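About Midano

Midano writes test rules for household robots. We are a small company, founded by Daryna Sirko and Lesia Boiko after they had both spent years reading robot test reports that could not be compared with each other. One lab counted a door as opened when the latch cleared. Another wanted it open wide enough for the robot to pass. Both wrote "success" in the same column.

Our main product is a rulebook called Toft. It covers everyday tasks in a home: doors, drawers, counters, light objects on a flat surface. For each task it says how the room is set up, where the robot starts, what ends an attempt, and what has to be in the report. Companies and university labs use it for their own testing, and we check their results if they ask us to.

How we work

Every rule is tried in simulation before it goes into the book. We use our own set of simulated rooms, called Cadon, and we run each task 400 times with changes to the starting position and the lighting. If two of our reviewers look at the same attempt and score it differently, the wording goes back to Lesia, who edits all of it.

Reviewers work from the recorded views of an attempt as well as the log. A robot's own view of a door can be close and tilted, and a rule that depends on seeing the whole door is not much use to the person scoring. 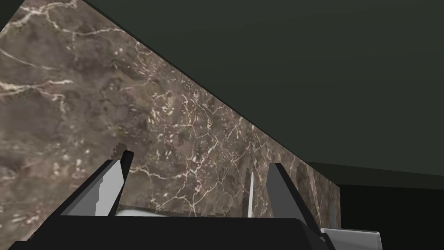
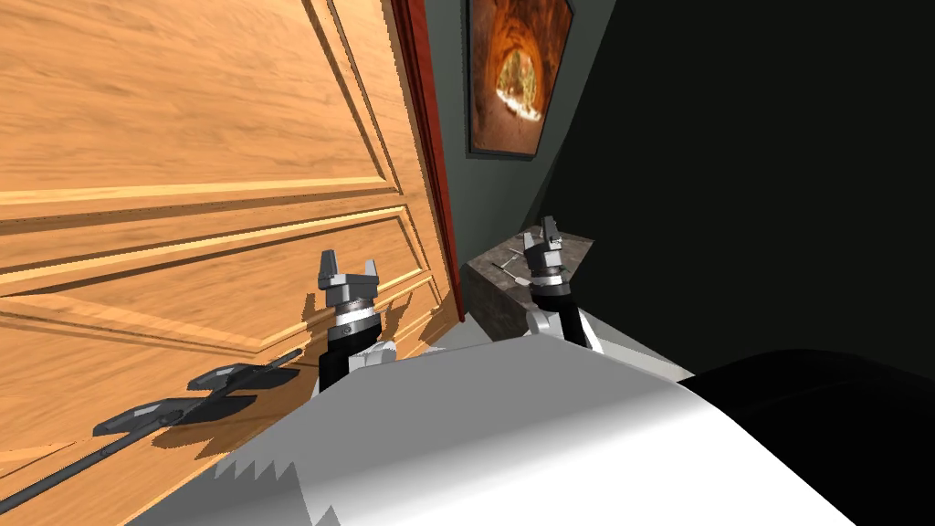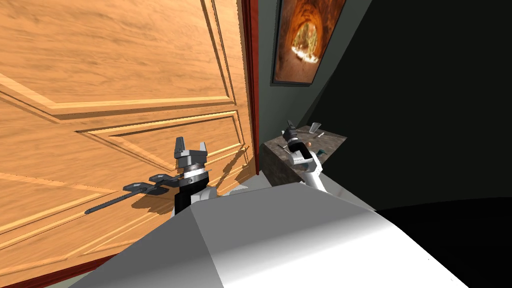
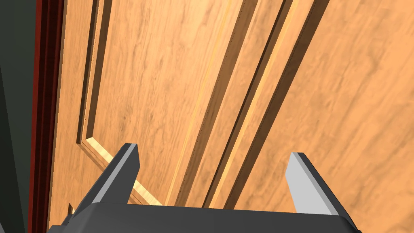

Simulated robot work at a paneled door and a marble or stone-look surface.

The door rules took us the longest. The current edition has these requirements:

The report must say which part of the robot touched the door first, and where.
Contact with the frame is recorded even when the door opens.
An arm that has no part in the task must have a stated resting position, and the log must show whether it stayed there.
Objects on nearby surfaces are listed before the attempt and checked after it.
An attempt stopped by a person is a failed attempt. It may not be removed from the total.
A simulated result is labeled as simulated everywhere it appears, including in charts and on slides.

That last rule gets the most complaints. We have kept it in every edition. A simulated door has exactly the friction somebody gave it, and readers should know which kind of door they are reading about.

We also ask for the software version and the settings file for each batch of runs. A result without them can be published, but we will not put it on our list of checked results.

What we don't do

We do not build or sell robots, and we do not rank them. We do not certify a machine as safe for use in a home. Toft is a test method, and a good score on it says how a robot did on those tasks under those conditions. Please do not use our name in advertising in a way that suggests more than that.

We do not take payment from a company while we are checking its results. Fees are paid when the work is booked and are the same if the results fail the check.

Records and changes

Our archive, Dorkov, holds 4,000 scored attempts with the reviewers' notes. Labs can ask for access to train their own scorers. New scorers start with a set of 20 attempts, and we compare their marks with ours before they go further.

Toft is revised once a year, in September. Anyone can propose a change. Send the rule number, the wording you want, and at least one recorded attempt where the present wording gave you trouble. Daryna answers proposals herself, so allow a few weeks.

Page last updated 19 December 2024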